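작업 노트 / 침실 셀 장비 구매 계획
2019년 11월 3일

내년 예산안에 넣을 항목 정리. Maya Mansour가 검토하기 전 초안이라 금액은 나중에 고친다. 견적은 Tallport와 Molteo 두 군데에서 받는 중이고, 운송은 Bamberg 창고를 거치는 조건으로 맞춰 달라고 했다.

지금 하는 작업은 옷걸이에 걸린 노란 운동복을 침대 위에서 양손으로 다루는 것. 왼손은 검은 줄 근처를 집고 오른손은 어깨를 쥔다. 천이 얇고 미끄러운 옷은 손끝 상태에 따라 결과 차이가 크다. 그래서 소모품을 본체와 따로 잡아야 한다는 게 내 의견이다.
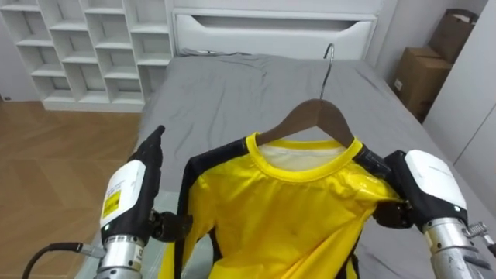

1. 손과 소모품
손가락 끝 패드 4세트. 지난번에는 본체 유지보수비에 묶어 올렸다가 7월에 바닥이 났고, 추가 승인 받느라 일정이 밀렸다. 이번에는 별도 항목으로 뺀다. 세트당 단가는 Molteo 쪽이 낮은데 납기가 길다. 급한 한 세트만 Tallport에서 사고 나머지는 Molteo로 가는 안도 같이 적어 둘 것.
예비 손은 한 개만. 좌우 공용이 되는지 아직 답을 못 받았다. 공용이 안 되면 오른손부터 산다.

2. 침구와 의류
단가는 작지만 항목 수가 많아서 영수증 처리가 귀찮은 부분. 한 번에 묶어서 주문한다.
- 매트리스 시트, 회색 계열로 3장. 밝은색은 흰 헤드보드와 대비가 약해서 제외
- 베개 커버는 지금 쓰는 연녹색 체크와 같은 것으로. 단종이면 무늬 있는 다른 것
- 나무 옷걸이, 어깨 폭이 다른 것 섞어서
- 운동복, 셔츠, 얇은 재킷. 치수별로
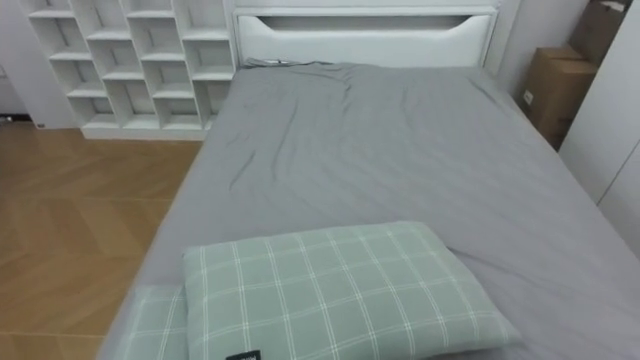
침대 발치 쪽에서 본 모습. 회색 시트, 연녹색 체크 베개.

시트 주름은 매번 다르게 두기로 했으니 다림질 장비는 목록에서 뺀다. 수납장은 지금 있는 흰색 칸막이장을 그대로 쓴다. 추가 구매 없음.

3. 발판과 배선
로봇이 올라서는 나무 발판은 소나무 판재로 짠 것이고, 침대 높이에 맞추려면 당분간 이 방식으로 간다. 높이 조절식 플랫폼은 Shemweta 제품이 후보인데 견적이 2000유로에 거의 가깝다. 배송비 별도. 침대를 다른 높이로 바꿀 계획이 확정되기 전에는 사지 않는 쪽이 맞다고 본다. 판재만 더 사서 한 단 높이는 비용도 비교해 볼 것.

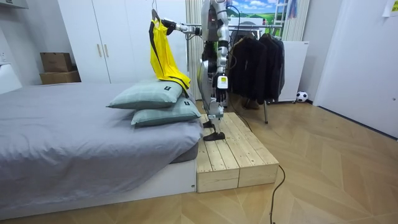 케이블 덮개는 이번 분기 예산으로 바로 산다. 문까지 가는 통로 폭을 먼저 재고 길이를 정한다. 바닥이 나무라 접착식은 피하고 무게로 눌러 두는 고무 제품으로.

4. 미정
- 유지보수 계약을 1년으로 할지 2년으로 할지
- 예비 손 보관 장소
- 환율 기준일. Maya에게 물어보기
- 옷 세탁비를 소모품에 넣을지 운영비에 넣을지

Molteo 납기 답이 오면 1번 항목부터 금액을 채워서 다시 돌린다.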